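Lost in the Hallway

Posted 10/05/2003

So I'm the landlord now. I don't own the building, you understand. Halima Amadi owns the building, and Halima has gone to look after her mother until February, and before she left she stood in my kitchen and asked if I'd "keep an eye on things." I said yes because I had a mouthful of toast.

The building is 19 apartments on three floors and it was put up by people who had a feud with hot water. If the Omoregie place on the top floor runs a bath, the second floor gets what I'd call a suggestion of warmth. I knew this as a tenant. As a tenant I found it sort of charming. As the person whose phone rings at 6 a.m. I've gone off it.

The first week I got calls about the following: the dryer, the dryer again, a smell, a bird, and whether I could do anything about Oltari. Oltari is the restaurant across the street, and what they wanted done was for it to stop having music. I went over to ask. They gave me soup. I came home and reported that talks were ongoing.

Then there was the bike business. There's a spot under the stairs where you can fit two bikes, or four if everyone involved is friendly. We are not four-bike friendly. Somebody in 3 put up a note. Somebody else corrected the spelling on the note. By Thanksgiving I expect there'll be footnotes.

What I hadn't counted on was the keys. Halima left them in a coffee can, and I had pictured something like a hotel, little hooks, little numbers. She does have a system, she told me on the phone, it's just that the system is mostly her. 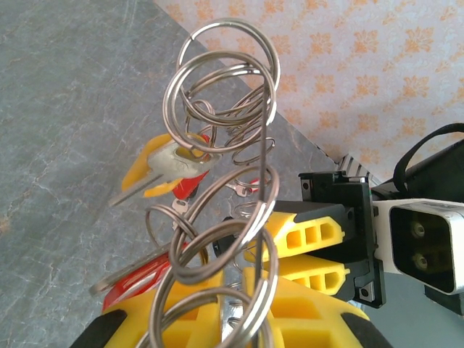
Wiesława Laskowska has lived on the ground floor longer than anybody and she's the only one who didn't call me that first week. She came up in person, with a plate of poppy seed cake, and told me everything I was doing wrong. The boiler likes to be turned down a little before it's turned up. The front door has to be lifted as you push. The mailman will leave packages with her and only with her, and I shouldn't take it personally. She's outlasted three owners, one fire and a man who tried to sell her a timeshare, and he ended up carrying her groceries.

I asked her about the dryer. She said the dryer has been dying since 2000 and that I should let it have its dignity.

I called the repair outfit anyway - Mesteck, over by the bus depot - and a very young guy came out, took the back off, looked in for a long time and asked if we'd considered a new one. That was 94 dollars. I wrote it down in Halima's ledger under "advice."

The new one is a Flamska and it arrives whenever it arrives. In the meantime there's laundry hanging off every railing in the place and I know a lot more than I used to about who owns flannel sheets. Mr. Omoregie irons his. I saw them folded on the landing and felt judged.

I will say one thing for the job. I've been here six years and until last month I could have named maybe four of my neighbors. Now I get waved at. Some of the waves are the kind that want to know about the hot water, but I'll take them. The kid on two has started calling me "Boss," which her mother thinks is hilarious and I'm trying not to enjoy.

The bird got out by itself, by the way. The smell is still with us. If anyone reading this knows about drains, I can pay in poppy seed cake.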